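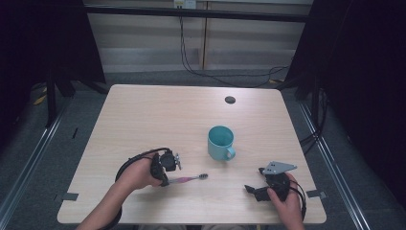 Chapter 4
Small Things, Flat Surfaces

I brush my teeth twice a day, and for most of my life I couldn't have told you where the toothbrush went in between. On the edge of the sink, usually. Sometimes on the windowsill. Once, for most of May, in a mug that also had three pens in it (don't do this).

I bring it up because the last chapter was all about big stuff – beds, wardrobes, the sofa you can't get around the corner of the stairs – and when I teach this material, people nod along happily through the big stuff and then go home and drown in the little things. A wardrobe stays where you put it. A toothbrush gets picked up and set down every single day, and every time you set it down you make a tiny decision about where it lives. By my own very unscientific math, that's well over 1000 decisions in two years, for one toothbrush!

So this chapter is about small things and the flat surfaces they land on. We'll start with the plainest pair I know, a mug and a toothbrush on a bare table, and we'll stay with them longer than you might expect. I tried opening with a full bathroom shelf when I first taught the course at Novholm. It had 67 items on it and everybody wanted to talk about the hair products.

4.1 The surface comes first

Before you put anything down, look at what you're putting it on. I mean really look, with the clutter off it. Most of us haven't seen our own tabletops in months, and we're a bit surprised when we do.

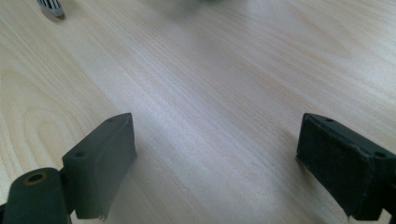 Figure 4.1 Pale wood tabletop with its grain showing. Notice how the reflected light washes out part of the surface.

Wood grain is a handy thing for our purposes, by the way. If you're practicing the layouts in this chapter you can line a toothbrush up along the grain, then turn it across the grain, and see how different the same object feels to reach for. I do this at my kitchen table and my family has stopped asking.

Shine matters too. Where a table catches the light, a white or clear object can get lost against it, and a darker or more colorful one will usually stand out. A teal mug is pretty hard to misplace on a blond table. A clear plastic cap is another story, and we'll get to caps in Section 4.3.

4.2 Lying down or standing up

Some things have one sensible way to rest. A mug sits on its base, end of discussion. A toothbrush is trickier, because it can lie flat or it can stand in something, and each way asks something different of your hand. Picking it up flat means getting your fingertips under or around a narrow handle. Picking it out of a mug means reaching from above and clearing the rim.

Try both before you read on. Use a clean mug, clear a space on the table, and go back and forth 17 times (the number comes from the Mtshali worksheet at the back of the book). Write down which one you'd rather do half asleep.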